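Builds > Pornar Arm > Set-up Guide > Section 3

Prev | Contents | Next

3. First grips with small metal things

You've got a moving arm -- brilliant! Now give it something fiddly. Padlocks are lovely practice because the body is smooth and the shackle isn't.

1. Set the speed to 30 per cent.
2. Lay the padlock flat, well inside the arm's reach.
3. Lower the open fingers either side of the body, then close them in 2 small steps.
4. Lift slowly, and stop if the body tilts.

Note: leave the key in if you're going on to the turning exercise in Section 4.

Caution: keep your own fingers out while the motors are live.

Afiq Govindasamy's grip settings are in the Madetti folder -- do try them!

3 comments | 2 shares

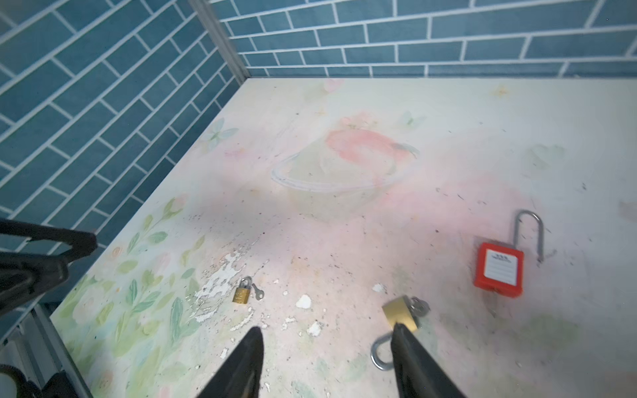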